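Galerie – La table, avant le reste
Septembre
Par la rédaction de Rirnmont

À Lukville, le nouvel atelier a commencé par une table. Les chaises, commandées chez Aquino, suivront un jour. Deux vues du meuble.
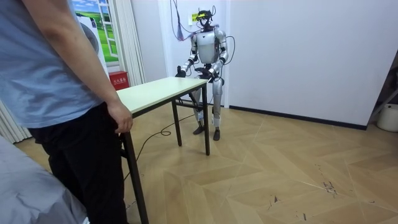
Un plateau clair, un piètement de métal sombre.
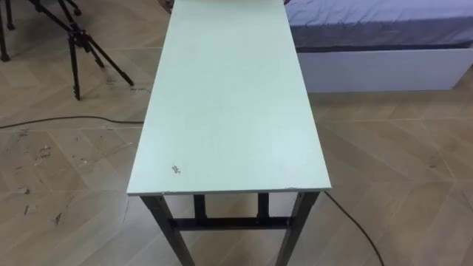

Bulletin Rirnmont – n° 615 – p. 2

Première vue : la table de biais, une main posée sur le coin. Le geste du propriétaire, ou de quelqu'un qui s'y voit déjà.

Seconde vue : le plateau dans sa longueur, sans même une tasse. Près du bord, à gauche, une petite marque grise – elle a droit à sa photo, comme tout le monde. Au sol, des lames en chevrons ou en bâtons rompus, le débat dure depuis mardi. Les traces blanchâtres attendront le prochain coup de serpillière.

Le catalogue Eletetti, référence 1182, promet qu'on y tient jusqu'à huit. Huit personnes debout, pour l'instant. Apportez un coussin.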